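Home | Fiction | Essays | Back Issues | Submit | Contact

The Second Quote

13th November
By a reader in Wadach

The quote from Losolent came to 20 pages and I read it at the kitchen table with a ruler, so I wouldn't lose my line. The arm was on page two. After that came the things the arm needed.

I did the books at Henriques Carton for most of my working life. We folded display boxes for shops, the colored kind that sit beside a register. My boss wanted one robot cell on the folding line by May and he wanted me to find the money. He had seen one running at a trade show and come home with a bag of brochures and a sore throat from talking.

"What does it cost?" he said.

"Which part?"

He went off to look at the brochures again.

There was the arm, and the stand for the arm. There was the fence, the software, the yearly fee for the software, and a line called commissioning that cost more than my car. Spare fingers for the gripper were sold in pairs at 110 dollars. I called Losolent and asked how long a pair lasted. The man said it depended on the board. I told him what board we ran. He said it still depended.

I put down six pairs for the first year and then changed it to ten.

The second quote was from Mosturov and it was shorter. They would rent us a cell for three months, with a technician for the first week, and if we bought it afterward they would take off half of what we had paid. The fence was included and so were the fingers. Freight wasn't. I made a column for each company and filled them in with pencil, and where one of them had said nothing I left a blank and called to ask. It took nine calls. By the end the Mosturov column was higher than the Losolent column for the first year and lower for every year after that.

My boss didn't like rent. His father had rented the building and been put out of it.

"It's money you don't see again," he said.

"You see half of it."

"And if the thing can't fold?"

"Then you send it back."

He asked what happened if we bought the other one and it couldn't fold. I turned the sheet around and put my pencil on the commissioning line. He looked at it for a while. Then he asked if there was any coffee.

The woman who ran the folding line came up at lunch, and I showed her the columns too. She had one question, and it wasn't on my sheet. She wanted to know who would fix the scrap. I said I hadn't budgeted for scrap. She told me to put in 1,000 blanks and not to let anyone talk me down. She'd trained enough people to know what the first month cost, she said, and she didn't see why a machine would learn on less. I wrote it in under both companies and added everything up again.

He signed for the rental that afternoon. He pressed so hard the pen went through to the desk pad.

The cell came on a flatbed with the freight bill taped to the crate. I had the freight low by a little. We ran the green board first, as we had more of it than anything else.

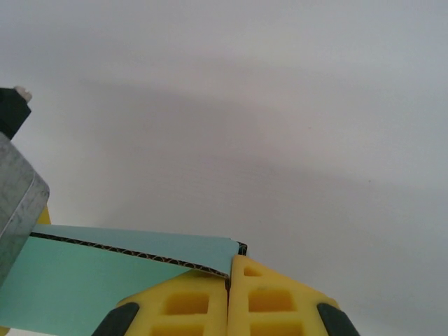
I kept the sheet in my top drawer and started a third column, in ink, for what we really spent. The first thing I wrote in it was the freight. Under that I wrote blanks, and left room for the number.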